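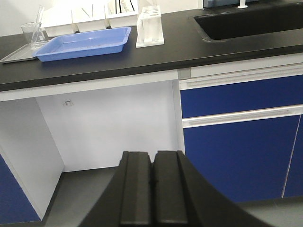 *Bench 3 with the gripper forward of the open cubby. Blue tray, glassware and rack on the worktop.*

## About the Kitelow bench cell

Kitelow runs a teaching and contract laboratory with one automated bench. We set the cell up ourselves, look after it ourselves and carry out most repairs on site. Customers who send us work, and students who are placed with us, usually ask how the cell is kept in order, so this page deals mainly with that.

The cell handles ordinary laboratory items: beakers, flasks, trays, racks and stands. It was installed on an existing bench with the sink and cupboards left in place. The arm controller is recorded in our asset register as unit 2086 and the gripper as unit 939. Both numbers appear on every job sheet.

### Who does what

- **Glenys Kingi** — cell supervisor. Signs the cell on and off.
- **Salamatu Nwankwo** — fixtures and bench layout.
- **Shona Baxter** — gripper maintenance and spares.
- **Raelene Waaka** — training and student placements.

### Setting up

The layout is set before the arm is powered. Bins go against the wall, front faces square to the bench edge, and are pushed together until there is no gap between them. A gap moves every bin after it, and the error adds up along the row. The tray and the rack are then placed by hand against a paper template, which is taken away before the run.

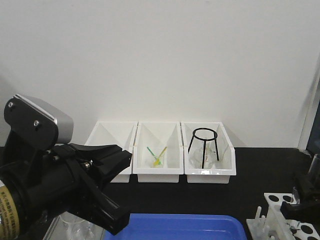 Once the layout is fixed, the arm is moved at low speed to a point over each bin and the position is stored. Bins are taught from left to right. The operator checks the clearance between the jaws and the bin rim by eye, then with a 10 mm gauge block. If the block does not pass, the point is raised and taught again. Clear glass is taught last. Its edges are hard to judge from where the operator stands, and we use a spare beaker with tape round the rim for the first approach.

Points are saved under the job number. We do not reuse points from an earlier job, even where the layout looks the same.

### Routine care

Finger faces are wiped with a lint-free cloth before each session and checked for chips and trapped grit. Screws on the gripper bracket are checked with a torque driver once a month. A screw that has moved is removed, cleaned and refitted with fresh thread lock — it is not simply tightened.

Cables are inspected with the arm in three positions: folded, level and fully extended. Most faults we have had were in the cable near the wrist, and they showed only at full reach.

The full service is done each July, when the teaching rooms are closed. The gripper comes off, the jaws are stripped and greased, and the zero position is set again from the mounting face. Replacement fingers come from Dudás. Waltel supplies the cable sets.

### Repairs

A fault that stops the cell is logged before anything is touched, with the position of the arm and the message on the controller. Power is then isolated and locked off. Shona Baxter keeps one complete spare gripper, and a swap followed by re-teaching takes a morning. Controller faults go to Nadier under a service contract.

### Contact

Bench time and repair queries: Glenys Kingi. Placements: Raelene Waaka. Please quote the job number if you have one.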